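Onico Sign-In for Nurseries and Playgroups
Section 4: Setting up the collection list

The collection list holds the adults who may take a child home. It must be filled in before the front-door tablet will let anyone sign a child out. Only a manager account can change it.

Before you start, have the signed consent forms to hand and check that the tablet is running version 3784 or later.

1. Log in at the office computer and open Families.
2. Choose the child's name, then Collection.
3. Press Add adult. Enter the full name and a mobile number as they appear on the consent form.
4. Choose Every day or Named days.
5. Press Save. The adult is sent a text with a four-digit PIN.
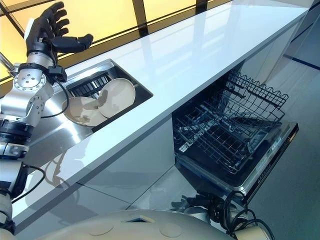 6. Repeat steps 3 to 5 for each adult. You can add up to 12 per child.
7. Press Send to tablet and wait for the green tick.

Note: If the tablet shows code 314, it has lost its connection to the office computer. Check the wi-fi and press Send to tablet again. The list is not lost.

Note: Settings that share a building, such as Gronenow and Baltach rooms on one account, need a separate list for each room. A child who moves rooms keeps their old list until you press Move list.

CAUTION: Removing an adult takes effect at once on the office computer but not on the tablet until step 7 is done. Where a court order is in place, do both steps before the next session opens.

4.1 One-off collections

1. Open the child's record and press Today only.
2. Enter the adult's name and the password agreed with the parent.
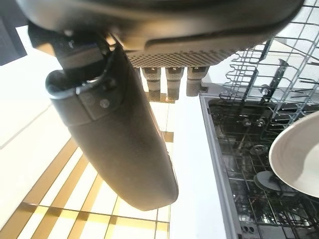
3. Ask for the password at the door before you press Release.

The entry clears itself at midnight. A copy stays in the daily log, which can be printed from Reports.

Meal records from Bite are not affected by changes made in this section. See Section 6.

Section last revised: Saturday, October 11, 2025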